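December 1, 2019

Up before it was light. Porridge, then the early bus to Faredside. The heating in the hall had been off overnight and I kept my coat on until ten.

The floor was the job for today. I swept it twice, once each way, and then went over it with the flat mop and the Plenia cleaner, one capful to the bucket. I used less water than last time. In April I put too much down and we had to wait half the morning before we could put anything on it.

It is a plain beige floor and it shows every mark. Most of the black ones came off with the mop. For the others I used a dry cloth and a bit of rubbing. The join still shows as a pale line and I don't think cleaning will change that. I ran my hand along it and it is flat enough, so I have left it alone.

After that I got the football things out of the cupboard. The little goal went against the far wall and the ball a short way to the left of it.
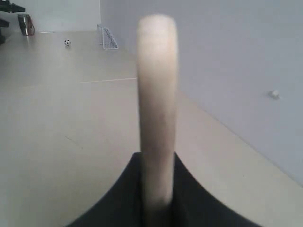
Yufang Duan thought the goal was too close to the wall and said a ball hit at all hard would come straight back out again. Bring it forward, she said, and put something heavy behind it. I said I would try it where it was first. She also asked if we had a second ball, and I said I would look.

There wasn't one in the cupboard. I found a pump, a bag of bibs and 3 spare pegs for a net we no longer have. I kept the pegs. The bibs need washing, so they came home with me and are on the airer now.

Lunch was a cheese roll and the end of yesterday's soup. I rang Honton about the mats in the afternoon. They want 700 for the full set, or 78 for a single one, delivery extra. I wrote it down and said we would ring back. We have 100 left for this year, so it will have to be one mat or none.

Locked up at four. It had started to rain and the bus was late. I must remember to take a new mop head next time, the old one is coming away at one side. Also the key for the small cupboard, which sticks.

Bed early. Knees sore from the floor.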